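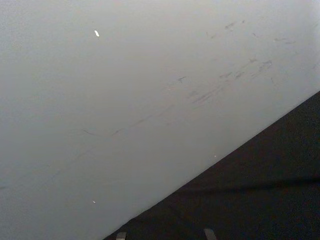

Jornotetti shares wiping results from the Hidik study

17 April 2022

Hi all, Vasylyna Mykhailiuk here, from the research group at Jornotetti. I get to write the release this time, so please bear with me, because I've been living with this project since September and I'm pretty excited to talk about it!

Today we're putting out the first results from Hidik, our method for teaching a robot arm to find marks on a plain surface and rub them off. The full report goes up on our website this afternoon, along with the training recordings and the code.

Why scuffs? Well, most robot cleaning work I know of treats a surface as one big job. You start in a corner, you go back and forth, and you stop when you've covered everything. That's fine for a kitchen table. It's slow on a large panel where only one patch needs work, and it wears out the pad for nothing. We wanted the arm to look first, decide which marks were worth bothering with, and choose a direction for each stroke.

The looking is done by a small camera at the wrist. A camera that close to the work sees a lot of very faint stuff: a streak that fades out halfway along, a gradual change from light gray to darker gray, a bright speck that may be dust or may be a chip in the finish. Our early models loved the bright specks. They'd go after a tiny white dot and ignore a great big smear right next to it (I have several hours of this on my laptop, if anyone wants to come over and watch). Shading gave us trouble too, and for a while the arm would happily scrub at the darker end of a perfectly clean panel.

What Hidik does differently is compare two views. The arm takes one look, shifts a little to the side, and takes another. Shading and glints tend to change between the two, and a real mark stays put on the surface. The model learns from that difference, so we don't need a person to draw outlines around every scuff, and believe me, I've drawn enough outlines for one lifetime. It then groups marks that run the same way and plans strokes along them.

Now for the numbers. We trained on 1,433 recorded attempts, all made on matte panels in our own lab. Then we tested on 53 panels the model had never seen, and Hidik cleared the target patch on almost 1,000 percent fewer... no, sorry, my colleagues have asked me to stick to what's in the report! The plain version is this: it left visible marks on 8 of the 53 panels and cleared the rest. Five of those failures were long, thin streaks with breaks in them, where the arm cleaned one piece and took the next piece for a new mark that was too small to count. The other three were deep scratches, and no amount of wiping is going to fix a scratch. We'd like the next version to notice that and leave them alone.

Edges are still a weak spot as well. When a pale panel meets a dark mat, the boundary is such a strong line that the planner wants to follow it. For now we simply hold the strokes back a little way from any straight, high-contrast line, which means a narrow strip gets skipped. I don't love that, and I'm working on it.

The pads came from Wanigasekara, who were very patient with our questions about foam, and the test bench was built with our neighbors at Rorell. Thank you both!

If you work on contact tasks of any kind (sanding, polishing, drying, whatever), we'd really like to hear whether the two-view trick carries over. We've only tried it on matte surfaces so far. Glossy ones are next on the list, and I expect them to be a pain.

Reporters and researchers who'd like a visit to the lab can write to me through the contact form on the Jornotetti website. Put Hidik in the subject line so it lands with me, and tell me if you'd like to see the arm running, since I need to book bench time for that.

Vasylyna Mykhailiuk
Jornotetti, Surface Work Group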